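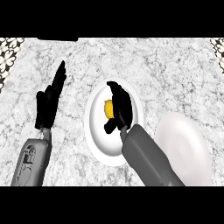
Bunurska embroidery

Bunurska embroidery, often shortened to Bunurska work or simply Bunurska, is a counted-thread style of needlework worked in wool or cotton on an even-weave linen ground. It is best known for its dense bands of slanting stitches, its little stepped diamonds, and the narrow line of bare cloth that stitchers leave between one band and the next. People who come to it from cross-stitch usually feel at home very quickly, as the counting is much the same, though the needle travels in a different way and the back of the work ends up nearly as handsome as the front.

Name

The name comes from the village of Bunurska, where the bands were sewn onto sleeves, aprons and the ends of long towels. In the village itself the work had no special name at all and was called "the filling" by the women who did it. The present name was first used by the collector Dušan Stojanović, who bought old sleeve panels at summer fairs and labeled each one with the place it came from. Most of his panels came from the one village, and so the label stuck to the whole style, including pieces that were made a fair distance away.

Materials

The older pieces are worked on home-woven linen, which is rarely perfectly even, and this gives the diamonds a slightly squashed look that many stitchers today are fond of (and go to some trouble to copy!). The thread is a two-ply wool with a firm twist. Madder red and a very dark blue make up most of the color, with small touches of yellow and green tucked into the centers of the diamonds.

Modern stitchers tend to use 28- or 32-count linen and stranded cotton, with 2 strands in the needle for the filling and a single strand for the outlines. Janevski, a small spinning firm, sells a wool made for the purpose in 39 shades, and it is lovely to handle, although it does fuzz a little if the length in the needle is too long. A blunt tapestry needle is used throughout. Some workers like a hoop and some do not - the old panels show no hoop marks, and were most likely held in the hand.

Technique

The basic stitch is a slanting stitch worked over 4 threads of the ground across and 2 threads up. Each new stitch begins one thread along from the last, so that a row builds up like a flight of low stairs. At the end of a row the cloth is turned upside down and the next row is worked back beside it, with the slant meeting the first row in a soft ridge. When this is done in two colors the ridge seems to stand up from the linen, and the effect is a good deal richer than one would expect from such a plain little stitch.

Outlines are put in first, usually in double running stitch. The filling follows, from the center of each diamond outward, and the yellow and green centers are left until last. Threads are not knotted. The tail is run under the first few stitches on the back, and a tidy worker will run it in the same direction every time.

Mistakes in the count tend to show themselves late, often when the second half of a diamond refuses to meet the first. The usual advice is to unpick back to the outline and check there before anything else.

Patterns

The commonest pattern is the stepped diamond, followed by the comb, the double comb and a curling shape known as the ram. Borders are finished with a row of small triangles, always pointing away from the band. Koen Maes redrew the old bands on squared paper for his pattern book Gotico, which also holds several designs of his own with tall pointed arches. These are not traditional, but they sit happily beside the older ones and have been stitched a great deal.

Revival

The style had nearly gone out of use when Wilma Segers began teaching it in evening classes at the Stodamer needlework school. Her first course was planned for beginners and ran through the whole of June, with each student making a bookmark, a needle case and, for those with patience left, a towel end. Joris Boersma, one of her early students, later worked out a set of left-handed charts, which are still handed out at the school.

Custódio Seixas has since taken the work in another direction, sewing very large panels in a single color. His best-known piece, a wall hanging in undyed cream wool, has 1000 diamonds, no two of them filled in quite the same order.

Care

Wool pieces are washed by hand in cool water with a mild soap and dried flat, face down on a towel. Ironing is done from the back only, over something soft, so the ridges keep their height. Old reds may bleed, and a damp white cloth pressed on a hidden corner will show whether the dye is safe to wash.

See also

Blackwork
Double running stitch
Kogin
Satin stitch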